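Vandomton Workcell Equipment Plan
Progress report to the Plarno Fund
Prepared by Hannelore Harms, equipment planning
Nov 4, 2022

Status in short: the two-arm bench is in use, the first equipment order is closed, and we have 1127 dollars left in the small parts line. This report covers what we have learned about running costs, what we want to buy in the second phase, and two decisions we need from the fund before January.

The bench is set up for work on upright countertop devices with buttons and printed symbols on top. The handling work runs on a paper-covered table with both arms mounted along one edge.

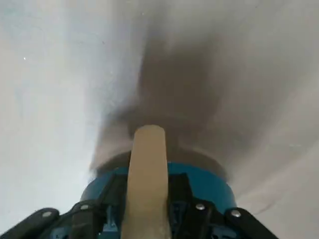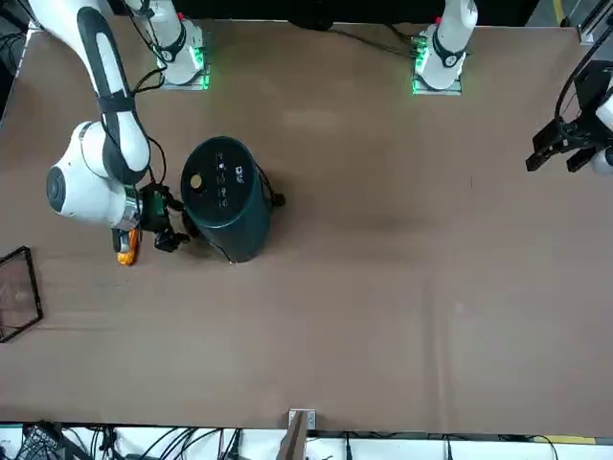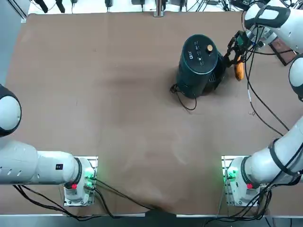
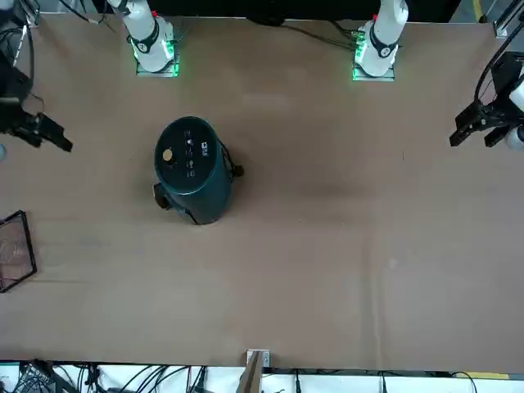 The original budget treated the bench as one purchase with a small allowance for spares. That was too simple. The arms and grippers are the large items, but most of the requests that have reached my desk this period were for things that cost little and stop the work when they are missing: connectors, adapters, fasteners, covers, brackets. I have split the budget into four lines to reflect this, and the rest of the report follows them.

1. Arms and mounts

No change. Both arms are covered by the service agreement with Kröger, and we don't plan to buy a third. The application left that possibility open, and a few people here would still like one. My view is that the table doesn't have the room for it and the staff hours aren't there to keep it busy. I have taken it out of the plan. If the fund prefers to keep it as an option, it can go back in as an unfunded item.

The service agreement has 11 months left. Kröger will renew at the same rate if we confirm before it runs out, and they have agreed to put the response time in writing, which the first agreement did not do. We had one service visit in this period. It was covered in full, though we had to supply the cable ourselves and charge it to small parts.

We also asked what a replacement joint would cost outside the agreement. The answer was high enough that I would not recommend letting the agreement lapse, even for a short gap between budget years.

2. Grippers and fingers

This line is the one most likely to run over. Fingertips wear, and the set that is right for a box isn't right for something round. We have been ordering them one set at a time as each need came up and paying shipping on every order. From now on we will order in batches, twice a year, from a fixed list.

The list has 17 items. It includes fingertips in the widths we use most, rivets and screws, finger linkages, and one complete spare gripper. The spare gripper takes up more than half the cost. I went back and forth on it. Without one, a gripper failure takes a whole arm out of use until the part arrives, and the last quoted lead time was long. With one, the swap can be done the same day by our own people. I have kept it in.

Cernard has offered to make fingertips to our drawings. Their price per set is lower than what we pay now, but there is a setup charge, so it pays off only if we settle on a shape and stay with it. We aren't at that point yet. Samples are on order and the trial set has been paid for out of this period's budget. I will report on them next time.

3. Cameras and mounting hardware

We budgeted for wrist cameras and fixed cameras as separate projects. They share mounts, cables and ports, and it makes more sense to plan them together. The revised plan does this.

The main finding is that cable length was underestimated. A cable to a wrist has to allow for the full motion of the arm, and the lengths in the application were measured as straight runs. Replacing them used most of what had been set aside for lighting. Lighting has therefore moved to the second phase. The people running the bench say they can work with what they have until then.

For the second phase we are asking for:
Replacement wrist camera cables, with strain relief
Two spare cameras, one of each type
Adjustable mounts for the fixed positions
Diffused lights for above the table

None of these is a large item. Together they come in slightly under the amount already approved for the line, provided that the lights are bought from the same supplier as the mounts. Buying them separately would put us over.

4. Power, cabling and the table itself

I did not expect to write a section on this. In the application it was a single entry called "installation." In practice it has been the source of more small invoices than anything else.

Every device we bring to the bench has its own power adapter, and so does much of the equipment. We have asked for a quote for a rack-mounted power supply, a set of cable trays to run below the table edge, and labels. The electrician has seen the room and the quote is due this month. Until it comes I am carrying an estimate, and that figure should be treated as soft.

Table covering is now a regular supply item. Paper is cheap and easy to replace, but a roll ordered on short notice costs nearly double what it does on a standing order. The standing order is in place. We looked at a permanent mat and decided against it for this year – the texture of the surface matters to the work and we don't want to fix it too early.

We also need a modest allowance for the devices being handled. They were donated for the first phase. That arrangement ended and wasn't renewed, so we have to buy them at retail. I suggest a yearly cap and a rule that anything still in good order is kept for later comparison. Storage shelves are already paid for.

What went wrong

Two orders were placed twice. Both were for connectors, and both happened because the bench staff and the purchasing office were working from separate lists. One supplier took the extras back. The other did not, and we now have more of those connectors than we will use. There is one shared list now, and orders go out only from that.

The delivery of the second gripper was late by several weeks. We were able to use the time for setup on the other arm, so I don't count the full period as lost, but the schedule in the application no longer holds. The first-phase review has moved to January.

I also have to correct my last report. I wrote that the insurance for the bench was included in the site policy. The site policy covers the building and its fixtures. Equipment that can be unbolted and moved has to be listed separately. It is listed now, and the premium is charged to the general line, where there was enough room for it.

Staff time

The application assumed that the bench would need a technician for two half days a week. Actual use has been higher. Much of it goes to changing parts, rerouting cables and finding things. I would expect the batch orders and the cable trays to bring some of this down, but I have not put a saving in the budget on the strength of that. The second-phase request keeps staff time at the present level.

Decisions needed

First, approval to move the unspent lighting money into the cable and mount budget, with lighting to be funded in the second phase. The total does not change.

Second, approval to buy the spare gripper now instead of waiting for the second phase. The current quote from the supplier is valid until the end of January and they have told us to expect a higher price after that. If the fund would prefer to wait, we can manage, with the risk described in section 2.

The cost tables and copies of the quotes have been sent to the Plarno Fund office separately. The power and cable tray quote will follow when we have it. Questions about individual items can come straight to me at the Vandomton office.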